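Totden Plaid Sheet Set

The Totden is our everyday cotton sheet in turquoise and white plaid. Wide teal bands cross with thinner teal stripes, leaving white squares between them. The pattern is woven in, so the color is the same on both sides.

Each set has one flat sheet, one fitted sheet and two pillowcases. The fitted sheet has elastic on all 4 sides and fits mattresses up to 30 cm deep. Pillowcases are also sold singly in the Riviere and Pilton colors.
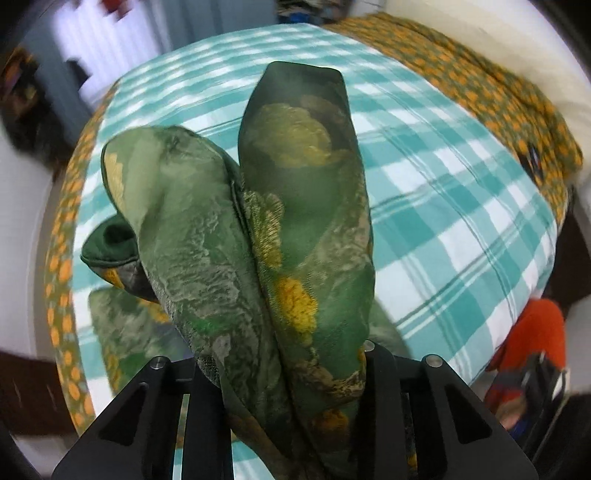
Totden plaid in turquoise and white, with a camouflage-print fabric item.

Care: Machine wash at 30 degrees with like colors. Wash once before first use. Tumble dry low or line dry. Iron on medium if you want a flat finish. Expect shrinkage of around 4 percent after the first few washes; the sizes listed allow for this.

Sizes: Twin, Full, Queen. King is out of stock until October.

Price: Twin set 57 dollars. Shipping is free on orders of two sets or more.

Returns: Unwashed sets can be sent back within 20 days in the original bag. Write to Florian Charpentier at the Mulis order desk and include your order number.

Page updated 20 April 2025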